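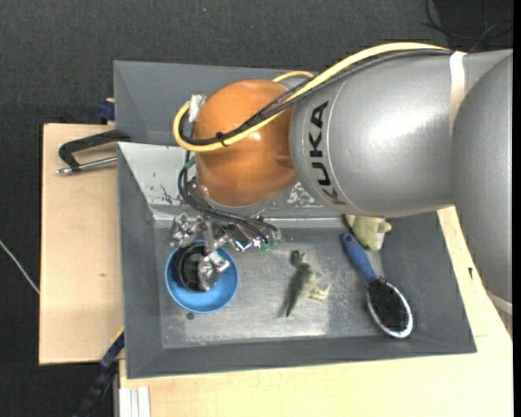 The annual review of household storage at our residence in Predside was completed on Sunday, and I set out the findings below for the benefit of readers who wrote to me after the previous entry. The review covers all items kept in the hall cupboard, the linen press and the enclosed verandah. Its principal conclusion is that mixed containers should be discontinued. A grey bin in which a blue bowl, a hairbrush and a green toy dinosaur lie together belongs to no particular room, and items placed in such a bin are seldom returned to the kitchen, the bathroom or the playroom without prompting.

At the commencement of the review the inventory stood at 300 items, excluding clothing and books. Of these, 104 were assigned a permanent location and a further 110 were set aside for donation to the op shop in Clilen. The balance remains under consideration. My husband, Pak-hei Wei, has requested an extension in respect of the camping equipment, and this has been granted until the end of September.

Labelling was the subject of some discussion. Last year's labels were handwritten on masking tape and did not survive the summer humidity. The replacements are printed in dark blue capitals, one to each container, and are fixed to the short end so that they may be read when the container is shelved. The children were consulted on wording. "Miscellaneous" has been withdrawn as a category.

The linen press presented fewer difficulties. Towels are now folded in thirds and stored by size, and the fitted sheets – long a source of disagreement – are kept inside their matching pillowcases. I had budgeted 20 minutes for this portion of the work and required the whole of the morning.

Several readers have asked whether purpose-built shelving is warranted. We inspected the Prorkex range at the Chauhan showroom and found it well made, although the uprights were too tall for a cupboard with a sloping ceiling. The existing timber shelves will therefore be retained, and I intend to sand and repaint them before the warmer weather.

The verandah will be dealt with in a separate entry. Correspondence regarding the storage of jigsaw puzzles with missing pieces may be left in the comments.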